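# Against the Dedicated Drawer

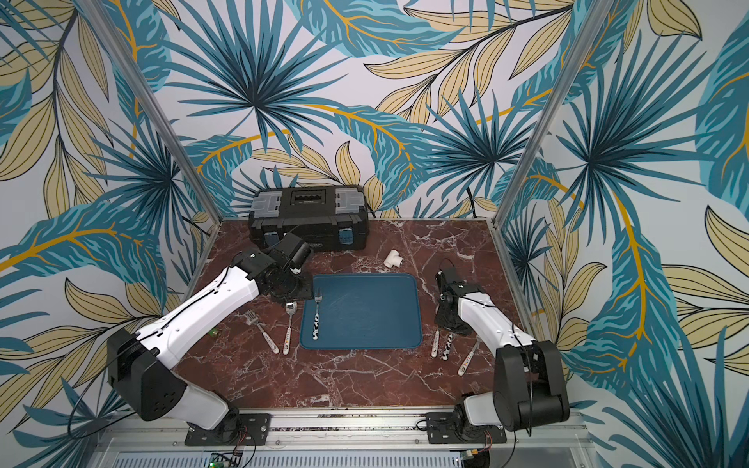 Most advice on small workrooms assumes that every class of object needs its own zone. Cutlery goes in the kitchen, fittings go in the shop, and anything that crosses the line is a fault to be corrected. I held this view for years and wrote two storage guides based on it. I now think it is wrong for any room under a certain size, and that the toolbox and the tray are better units of organization than the drawer.

The case for zones rests on retrieval time. If a fork is always in the fork drawer, the search cost is close to zero. This is true as long as the object goes back. The return trip is the part that fails. In a shared room the person holding the fork has just finished eating, the drawer is across the floor, and the next task is already on the table. The fork stays where it was put down. A PVC tee stays where it was put down for the same reason. Zoning improves the step that was already easy and lengthens the step that was already unreliable.

Ikechukwu Adeyemi made this argument to me in July, in the shared room at Orlow, and I disagreed with him at some length. He had taken out the drawer unit and left a closed box at the back of the table and a flat tray in the middle. The rule was that anything in use sat on the tray, and anything off the tray could be moved by whoever needed the space. Small parts went in the box. Utensils were washed at the end of the day and went wherever there was room. I kept a log to prove him wrong. It ran to 1,147 entries, each one an item picked up or put down, and I recorded an item as stray if it was on the bare table with no one working on it.

The strays did not disappear. A tray does not make people tidier, and I would distrust anyone who said it did. There were 452 stray entries, most of them utensils and single fittings. Almost 50 were the same handful of forks, recorded repeatedly. What changed was the cost of clearing them. With the box and tray within arm's reach, a stray was removed in one movement by a person who was already standing there. Under the old arrangement it waited for a weekly tidy.

Ornella Sartori, who runs the larger room at Mestach, objects that mixing eating utensils with pipe fittings is a hygiene problem. She is right, and I do not think the rule as Adeyemi wrote it is adequate. Fittings carry cutting oil, thread compound and dust. My preference is two trays, one for each, in different colors, with the box reserved for hardware. A fork that has been on the hardware side is washed before anyone eats with it. This is a cheap correction and does not require bringing back the drawers.

A second objection concerns surfaces. Ming-te Yen argues that a patterned tabletop hides small parts and that a plain one would do more than any tray. I agree in part. Polished stone patterns with light veins are poor backgrounds for anything small, because a pale fitting can read as part of the vein. On a dark red or brown ground a white part is easy to find and a brown one is not. A flat tray in one solid color solves this locally for much less than a new top. It should be matte, large enough for a dinner plate, and have a rim high enough to stop a fitting rolling off. A deep rim is a mistake. It turns the tray into a bin, and people fill bins.

The box deserves more thought than it usually gets. I would specify two latches, a lid that lets in enough light to see roughly what is under it, and a footprint that sits against the back wall without overhanging. Labels on the lid are optional. I have never seen one kept current for more than a month. Internal dividers are worth having only if they can be removed.

None of this applies to large rooms. With several benches and more than a few users, fixed zones recover their advantage, since no single box can be near everyone. Arne Hinrichs puts the threshold at one table. I would put it at two, provided they face each other. I have not tested three.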